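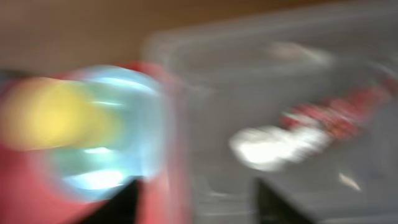

Figure 4.1 Red, pale blue, and yellow at close range. The colors remain distinct where the outlines do not.

Chapter 4
Color and the Edges of Things

Chapter Preview
4.1 Light and the Eye
4.2 Rods and Cones
4.3 Color Names Across Languages
4.4 When Color Vision Differs

Key Terms: hue, saturation, brightness, retina, cone, rod, color constancy

In the port town of Festodholm, the ferry sheds were once painted in a single shade of gray. Passengers arriving in heavy fog often walked to the wrong shed, and the harbor office received complaints every August, when the boats were full. The office hired a sign painter, Gaétan Gagnon, who left the lettering as it was and painted each shed door a different strong color. Travelers could then find the correct door well before they were able to read the words on it.

Gagnon's solution rests on a basic fact of human vision. Fine detail, such as the strokes of a printed letter, is lost quickly when an image is blurred. Large areas of color survive much longer. A person who removes a pair of strong glasses may be unable to read a street sign but can still tell a red bus from a yellow one.

This chapter examines how the eye and brain produce the experience of color. Section 4.1 reviews the path of light through the cornea and lens to the retina. Section 4.2 describes the cells that respond to light and explains why colors seem to fade at dusk. Section 4.3 turns to language and considers how speakers divide the range of visible hues into named groups. Section 4.4 discusses inherited differences in color vision and their effects at school and at work.

Three terms will be used throughout. Hue is the quality that we name when we call a thing red or blue. Saturation is the strength of a hue, so that pink is a less saturated relative of red. Brightness refers to how light or dark a color appears.

Before You Read
Place 64 paint sample cards of different colors on a table and sort them into groups of your own choosing. Give each group a name. Keep your list of names, as you will return to it in Section 4.3 and compare it with the lists made by your classmates.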